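Nolport Bench Notes
March 2026

Kit review: the Piltanent wrist camera add-on

The Piltanent add-on is a small camera and bracket that mounts at the wrist of a light-duty robot arm and gives the control software a close view of whatever the gripper is approaching. It is sold by Nolte as a kit, with the camera, a clamp bracket, one cable, a set of spacers and a license for the Prumum recording software. We have had one on the bench at Nolport and have used it daily on an arm that sorts and hands over small parts. These notes cover fitting, calibration, recording and the things we would want fixed before ordering more.

What is in the box

The bracket is a two-piece clamp that closes around the wrist and is held by four screws. The screws are supplied with a spare. The camera slides into a pocket on the bracket and is locked with a thumbwheel. The spacers go between the bracket and the pocket and set the height of the camera above the wrist. There is no printed manual. A card in the lid points to a download page, and the file there covers an earlier version of the bracket, with the cable exit drawn on the other side.

The camera weighs 43 grams without its cable. Enter that figure, plus the bracket, in the payload settings of the arm before the first move. We skipped the bracket on our first attempt and the arm drifted low at full reach until the value was corrected.

Fitting

Allow 50 minutes for a first installation. Most of that goes to the cable. It has to run back along the arm with enough slack for the wrist to turn both ways, and the clips in the kit are too stiff to reopen once closed. We replaced them with hook-and-loop straps and have had no trouble since. The cable leaves the camera at a right angle, and on arms with a narrow wrist it can rub against the bracket when the wrist is rolled hard over. Check for this by jogging the wrist slowly to both limits with the speed turned down.

Tighten the clamp screws in a cross pattern. Mark the position of the bracket with paint pen once it is right. If the bracket is removed, even for cleaning, calibration has to be done again.

Calibration

Prumum walks through calibration with a printed target that is placed flat in the work area. The arm moves to a series of poses, takes a picture at each and computes the offset between camera and wrist. The routine rejects poses where the target is blurred or partly hidden, which is useful, but it does not say which of the two it found. We had several runs fail before we noticed that overhead light was glaring off the target. Printing it on matte paper solved the problem.

After a good calibration our pointing error stayed within 2 millimeters across the middle of the work area. It was worse at the edges, and the software gives no warning when a target position falls outside the calibrated region. Place the target where the work will happen, and repeat the routine if the table or the arm base is moved.

Recording

Prumum stores video and joint positions together and lines them up by timestamp. Sessions can be scrubbed like any video, with the joint values plotted underneath. Export is to plain image files and a text log, and both opened without conversion in our own tools. Recording starts from a button in the software or from a signal line on the arm controller. The signal line is the better choice for repeated cycles, as it starts every clip at the same point in the program.

Disk use is high at the default setting. We fill the supplied allowance quickly and now record at 80 percent quality, which made no difference to part detection. Old sessions are never deleted automatically. There is a cleanup tool, but it lists sessions by internal number only, so keep a log of which number belongs to which job.

Image quality

Exposure is automatic by default and meters on the whole view. With a bright light source behind the work the camera keeps the darker areas usable at the expense of the bright ones, and those go to pure white. Manual exposure is available and is worth setting for any fixed station. Fast moves produce heavy smear. Part detection should be run only when the wrist is stopped or nearly so, and a short dwell in the program before each detection is enough.

The other limit is how much of the arm ends up in view. Wrist cameras see their own hardware in some poses, and with the short spacer it can take up a large part of the picture. 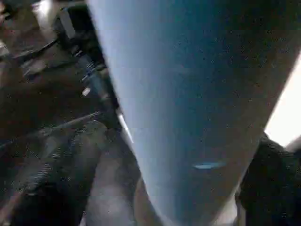 Wrist view in motion: arm section at center, motion blur at left, overexposed area at right.

For detection work we mask the arm in software. Prumum has a mask tool that takes a polygon drawn over a still, and one mask can be saved per pose. Drawing them takes patience. A mask made for one wrist angle is of little use at another, and the tool has no way to copy one and adjust it. The tall spacer reduces the problem but raises the camera enough to catch on nearby fixtures, so we settled on the middle one.

Compression is also visible in dark regions, as noise and blocky patches. It matters little for locating parts with clear outlines. For dark parts on a dark surface we would add a light to the station before changing any software setting.

Support

Nolte answered two questions by email, one on the cable and one on the signal line. The replies were short and correct. Replacement cables are sold separately and the clamp bracket is not, so a cracked bracket means buying a full kit. We have asked for this to change.

Verdict

The kit suits a bench arm doing slow pick and place with even lighting and a work area that stays put. It is a poor fit for fast cycles, for stations with strong backlight, or for arms that are moved between jobs often. We will keep the one we have and wait for the updated bracket before fitting a second arm. Readers who want to borrow our calibration target file and clip settings can find both in the Nolport shared folder under Piltanent.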